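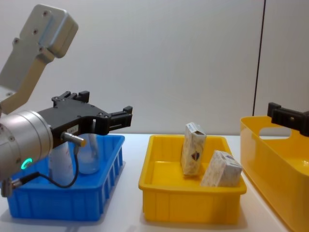 The two-arm sorting station, both small boxes in the middle tray

Two-arm sorting by remote control: which demos do I keep?

Posted by strand_bench in Teaching by Demonstration

I'm recording demos for a sorting task on two arms. There's a blue bin on the left, a low yellow tray in the middle and a deep yellow basket on the right. The right arm is supposed to take the small boxes out of the tray one at a time and put them in the basket. The left arm handles the blue bin in a separate task, so for this one it mostly waits with its jaws open.

I drive both arms by remote control with the Nudano handles. So far I have 128 demos. I did the first half in June and the rest after a long break, and my driving changed. In the early ones I go straight in and grab. In the later ones I stop over the tray, line up, then close. The policy trained on all of them hovers over the tray and sometimes never closes at all. 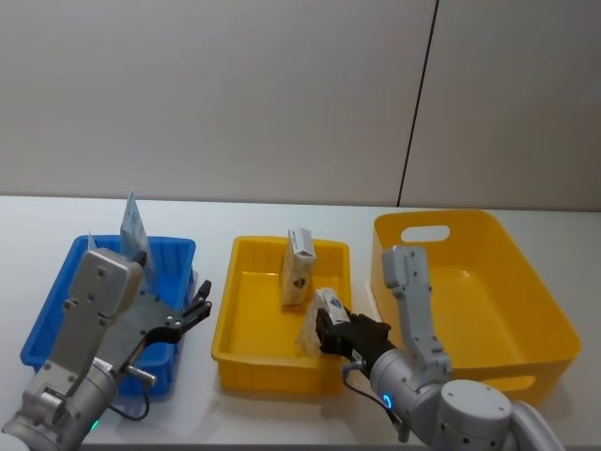
Right gripper holding one box at a tilt over the tray, the other still standing

Should I throw out one half, or just record more? Also, does it matter that I tilt the box on the way up? I can't seem to avoid it with the handles.

Mirko Fabbri

Keep one style and drop the other. If half the demos pause in the same spot and half don't, the policy has no way to tell which one you want, and a pause is easy to get stuck in because the arm sees nearly the same picture for many steps in a row.

I would keep the early ones if the grasps are clean. If they aren't, keep the later ones and trim the still part out of each recording. Trim the arm positions and the camera streams together or they will drift apart. We had 1,008 recordings at Eminham from several drivers and trimming the pauses helped more than adding new ones did.

The tilt is fine as long as the box is upright again before it goes over the basket wall. Try to make the carry look the same every time: up, level, across, then down.

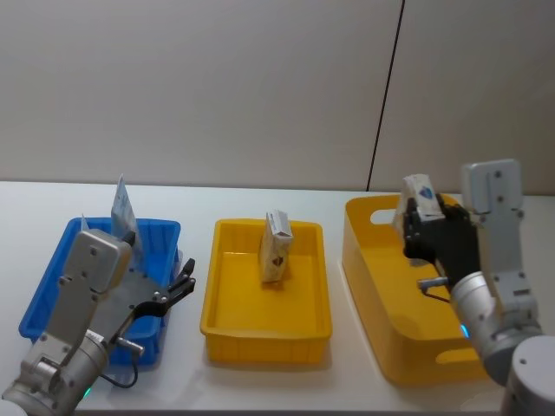 A box held upright over the basket

Let go low. If you open the gripper high up, the box lands a different way each time and the next one may end up on top of it.

One more thing — write down where the idle arm is parked. If it sits a few inches further over the tray in some sessions, that is a change the policy has to deal with too. Put a park pose in your start script and run it before every recording.

handudness_user

just record more. 128 isn't a lot. i did a similar one with the Handudness kit and it started working once i had enough

Ottavia_K

More data of both kinds will give you more of the same mix, so I agree with Mirko on that part.

What I'd add is to change the objects and leave the motion alone. If the blue bin always has the same things in it, the policy can end up leaning on them, even when they have nothing to do with the task. Bottles for one batch, papers for the next, then something else.
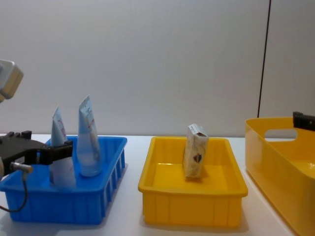

Then start some demos with a single box in the tray and some with 2. Otherwise it may learn that a run always has two pickups, and go back for a box that isn't there. I also record a few where the tray is already empty and the right arm goes straight to its park pose.

For the handles, turn the scaling down so your hand moves further than the gripper does. It's slower, but the lift comes out straighter. Do 5 practice runs after you change it and don't save them.

strand_bench

Thanks. Dropped the later half, added the park pose, and I'm recording again with the scaling turned down. Will post when I've trained on the new set.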